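Larkcombe Shared Workshop
Hand-Held Gripper Build: Frequently Asked Questions
Last revised 8 Jan 2021

Who may take part in the build?
Any member who has completed the bench safety session may join. Applications are handled by Amarachi Shehu at the front desk.

Do I need to bring my own parts?
No. Members receive a parts kit and pay a materials fee of $66. Screws and cables are replaced at no charge — fingers are not.

How are the grippers tested?
Finished grippers are operated by hand at the bench. Packaged snacks are the standard test items, as their slippery wrapping shows up weak finger alignment quickly. Members should keep the work surface clear of tools during a test. 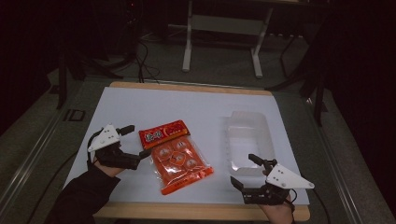
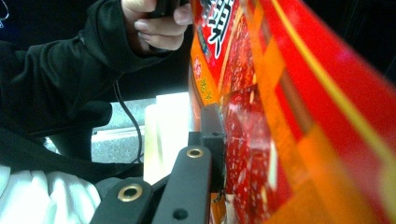
Hand-held grippers and packaged snacks at the bench.

May I design my own fingers?
Yes. Drawings should be sent to Danjuma Ajayi before any material is cut. The finger must fit the standard mount without changes to the mounting plate.

How long may I book the bench?
Bookings are limited to 2 hours per member. A bench left unclaimed for 20 minutes will be released to the next person on the list.

Where should cables be placed?
Cables must leave the gripper at the back and must not be pulled tight across the wrist.

May I take my gripper home?
Yes, once it has been signed off by Adesuwa Dauda. Members who wish to store a gripper on site may request a shelf in Room 381.

When does the next group begin?
The next group begins in September. Places are offered in the order in which forms are received.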